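Small restaurants change their logos too often. Innes, a noodle counter in Cusham, is on its third in 12 years, and the regulars still call it by the name on the first sign.

I did the second one, so I share the blame. The owners were bored with the old mark. Their customers had only just learned it.

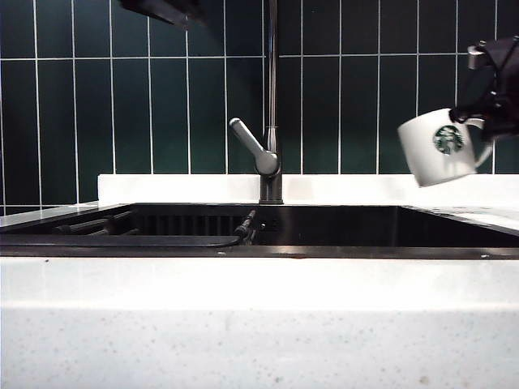
A mark needs years on the same door, the same bags and the same menu before it does any work. Pusano, two blocks over, has kept one plain red word since it opened with 18 seats. I would not have drawn it that way, and I would not touch it now.

If an owner has money for a redesign, I'd spend it on a menu people can read at night. Most can't be.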